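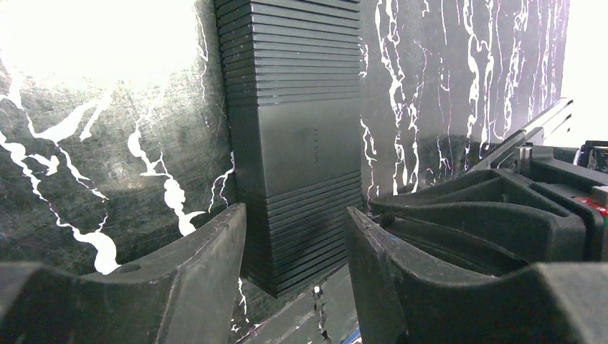

March 1, 2024. Drendlow complaint, smoker controller, second unit

Bench 2, door shut, phone off. Writing it up now so that Danylo has something to read on Monday and doesn't have to take my word for it.

Background for anyone who wasn't in on this. In the fall the shop ordered two temperature controllers from Drendlow for the pellet smokers we look after. Paid in full up front, $385 each, which I said at the time was a bad idea and which is in this notebook if anyone wants to turn back and find it. One came in nine days. The other one came 56 days after the money left the account, in a box that had plainly been opened and taped shut again. Two different kinds of tape. Packing slip says NEW.

Their position, by email: the unit is new, was tested before shipping, and any fault is down to our wiring.

My position: let's see.

9:10. Outside of the case. Four screws on the back plate, and three of the four have chewed heads. You don't get that from a factory driver. You get it from somebody at a kitchen table with the wrong bit. Not proof of anything by itself. I've seen sloppy assembly on honest gear.

9:25. Opened it up. Flux residue around the relay, brown and sticky, nothing like the rest of the board. The relay has been changed by hand. Could be factory rework. Factories do rework boards. They usually clean them afterward. The first unit has no residue anywhere that I can find, and I went over it with the loupe twice.

Date sticker inside the lid has been peeled. Glue outline is still there. First unit's sticker is in place and readable.

9:50. Powered up on the bench supply, no load. Display comes on, probe reads room temperature and agrees with the glass thermometer to within a degree. So far it does what it should. Noting that because I don't want Fedir saying I only write down the bad parts.

10:15. Put the dummy load on and set it to hold. Held fine. Five minutes, ten minutes, still fine. I started to think I'd be eating my words.

10:45, so 30 minutes in, the relay stuck closed. Controller thinks it has turned the heater off, heater is still on. Reading climbs, display flashes the over-temp warning, and nothing opens until I pull the plug. Let it cool down, ran it again. Same thing, a bit sooner.

This is the exact fault we reported. It's also the exact fault they told us could not happen with this model.

11:40. Swapped in the first unit. Same wiring, same load, same supply, same outlet. Left it going right through lunch. No trouble at all. So if our wiring is to blame, I'd like to hear why it only has a grudge against one of them.

Things I'm not sure of:

Whether the relay is the cause or whether something upstream cooked it. I didn't pull it. If I pull it they'll say we tampered, and they'd have half a point.

Whether it's a return that got patched and sold on, or a demo unit, or just somebody's very bad Friday. I think it's a return. I can't show it's a return. Please don't write "return" in the letter. Write what we found: hand-soldered relay, missing sticker, damaged screws, two kinds of tape, fault on load.

Whether Trarik, who handled the shipping, opened the box. They say no. They would say no, but the tape on the bottom doesn't match anything they use on the other parcels we've had from them, and the weight on the label is the same at both ends.

Phone call, afternoon. Rang Drendlow's support line at 2:05 and was on hold until I gave up and used the callback option. Callback came, to my surprise. Polite man, wouldn't give a last name. Offered a 15 percent credit toward a future order. I said I didn't want a future order, I wanted the money for this one. He said refunds have to be requested within two weeks of the purchase date. I pointed out that the purchase date was eight weeks before they bothered to ship the thing, so by that rule the refund window closed while it was still in their building. He said he understood my frustration. He then said he would "escalate." I asked to whom. He said to the escalation team.

I don't believe there is an escalation team.

He did say one useful thing, which is that "units in that batch were gone over by hand." I asked him to put that in an email. No email as of closing. If it comes, print it and staple it in here.

Reviews. Danylo says their ratings are great and we must have been unlucky. I looked. A lot of the five-star ones went up in the same week in May, and several use the phrase "smooth experience start to finish." Maybe people just talk like that. The two-star and one-star ones are longer, spread over the whole year, and three of them describe a controller that won't shut off. One man says he was told it was his wiring.

I'd put more weight on those three than on all the rest, but I already disliked the company, so discount that as you see fit.

Replacement. Fedir wants to go with Altska. Their warranty page reads well. So did Drendlow's. Before we send anybody money I want the serial format, the actual refund terms in writing, and one unit only, not a pair. Tkachuk will let us pay after delivery but costs more, and the display is ugly. I can live with ugly.

To do:

Bag unit two with the screws and leave the back plate off. Label it. It does not go back on the shelf, and it does not go on a customer's smoker, even "just for the weekend."

Photos of the solder and the glue outline, with a ruler next to them. Done, need copying to the shared folder.

Card dispute. Danylo has the login. The bank wants the order confirmation, the tracking page and a short statement. Short, Danylo.

Check whether small claims makes sense for $385. Filing fee plus a morning lost, and then you still have to collect. I wouldn't count on them turning up, or on them paying if they do.

Run unit one again next week for a full working day. It passed, but I only gave it a lunch break and I don't trust the brand now.

Left the bench supply on charge to the Drendlow job, three hours.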